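Indthorpe Computer Reuse Project
Progress report to the Grurkard Fund
2023-10-02
Prepared by Viera Kadlec

Refurbishment

The workshop took in 112 desktop computers over the reporting period, most of them from the two secondary schools and the county records office. Intake was slow until March, when the records office released its older machines all at once. Storage was tight for several weeks after that and we rented a second bay at the Iturra building, which is charged to the premises line.

Testing follows the same order as last year: power supply, memory, drive, then a full overnight run. Drives are wiped before anything else is done with them and the wipe record is kept with the intake sheet. Radek Šimko rewrote the intake sheet in the spring so that it fits on one page.
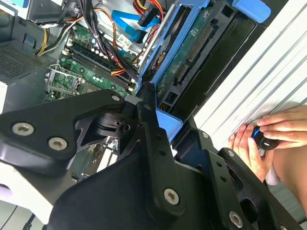
Failed power supplies remain the main cause of scrapped machines. We had budgeted for used replacements, but the supplier closed and new units cost 30 dollars each. Eirini Tzanetos is getting quotes from two other dealers. Until those come in we are only replacing supplies in machines that pass every other test.

Placement

Finished computers go to households referred by the library and the adult school. The waiting list has 16 names on it. Deliveries to the north side were held up while the van was off the road, and we used a hired one twice. Žofie Danko now makes a follow-up call to each household after delivery. The usual problem is home internet service, and we have no money set aside for that.

Spending

Parts are over budget by 1363 dollars, all of it in power supplies and memory. Wages and premises are within budget. We ask the Fund to let us move the unspent training money to parts. Svetozár Havlíček has sent the revised table separately.

Next period

The evening repair class starts again once the second bay has been cleared. We still need a signed agreement with the records office for its remaining machines, and a draft is with their legal department.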